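I Spent a Month With a Robot Assembly Learning Kit and I Have Opinions

Okay, so this one is going to be longer than my usual reviews, because it took over most of December and a good chunk of my desk space. The thing under review is Gralia, the demo-and-correct training package from Brirkard. It's software plus a set of printable fixture files plus a paper (a good one, I'll get to it) on teaching an arm to put parts into a PC. You bring the arm and the gripper. Our shop does small-batch refurb work, and we've wanted to hand off the boring bits of desktop rebuilds for ages.

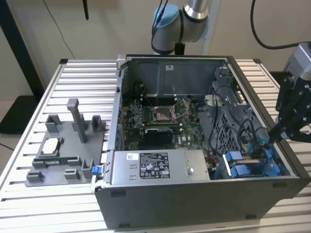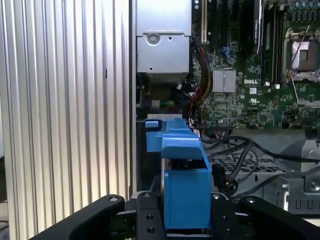
The side view of the Dell tower with the CPU and RAM in the tray, and the wrist view with the blue bracket and the gripper.

Quick version of the method for people who haven't read the paper. Most of us who've tried this before recorded a big pile of demonstrations, trained a policy on them, and then watched it do beautifully right up to the moment a part touched another part. Gralia starts with a small pile. You record 20 demos per task, let the thing try, and grab the controls whenever it starts going wrong. Only those grabs get added to the training set, plus the second or two before you stepped in, which get marked as bad. Then you retrain and go again. They call each of these a round, and the paper claims most of the gain shows up in the first few.

I was skeptical! I've read a lot of papers with a lovely chart on page one. So I tried to follow their recipe as closely as I could on two jobs: seating a RAM module and placing a CPU in its socket.

Setup took me an afternoon and an evening. The fixture files printed fine, and I really like the tray design – the CPU gets its own recessed pocket, the RAM lies in a slot, and everything starts from the same spot every time. If you've ever tried to make an arm pick a stick of memory off a bare table you'll know how much misery this saves. My one complaint is that the pocket for the processor came out a hair tight and I had to sand it. Put that on the box, Brirkard.

Recording is the best part of the package. The control lag is low, the wrist view and the side view sit next to each other on screen, and throwing out a bad demo takes one key. My old setup (the Domański recorder, which I used for two years and will still defend to anybody) made you stop, name the file, and start over. I got through all 20 RAM demos before lunch, including a break to hunt for coffee.

Now the results, which is what you came for. With just the starting demos, the RAM task worked 11 times out of 90 tries. Pretty sad. It would find the slot, line up a little crooked, and push anyway, and I'd be lunging for the stop button. After four rounds of corrections I ran another 90 and it got 70 of them. I did that count twice because I didn't trust it. The paper reports a better number than mine, but they had a nicer arm and I'm guessing more patience.

The CPU job was a different story. It improved, then got stuck, and no amount of me grabbing the controls seemed to move it. A processor has to go down flat and the right way around, and the last little bit of travel is pretty much invisible from the wrist because the fingers are in the way. The side camera helps less than I'd hoped once the part is down inside the case. The authors do mention this in their limits section, in one short paragraph near the end, and I wish it had been a page. I stopped after six rounds. I also bent pins on one scrap board, so please practice on junk.

There's a test in the paper where they drop the "marked as bad" part and keep everything else the same. I tried that too, with the RAM task only. Mine came out worse without it, and by enough that I believe them. What the numbers don't show is how it felt: with the bad bits marked, the arm got kind of hesitant around the slot, backing off and coming in again. Without them it just shoved. I'd love to see somebody run this on cable plugs, where shoving is sometimes the right call.

Things that bugged me. Retraining ate a whole night per round on our machine, so the nice quick loop in the paper turned into one round a day. The manual assumes you know how to calibrate a wrist camera already. And the logs are enormous. I had 700 gigabytes on the drive before I found the setting that trims them, and it's three menus deep, under a tab called Extras. Why?

I also had a failure I never sorted out. Every so often the arm would reach into the case, stop, and hover there until the timeout. No error, nothing useful in the log. I wrote to support and got a friendly reply that told me to update, and I did, and it still hovers now and then.

How does it stack up against the Rernbridge kit I reviewed earlier? Rernbridge is easier to install and has much better docs, and if all you need is picking and placing onto a flat surface, get that one and save yourself some money. For anything with a tight fit I'd go with Gralia, no question. The correction idea really does help and you don't have to be a researcher to use it, though it would help to have one down the hall.

Would I let it near a customer's machine? For RAM, with me standing there, yeah, probably by spring. For processors, no way, those are staying a hand job on my bench for now – and I'm keeping the scrap boards.

Four stars out of five. I'd go higher if they fix the hovering and move that log setting. I'm planning to try drives next, so if you've had any luck with those, drop me a comment with what gripper fingers you used.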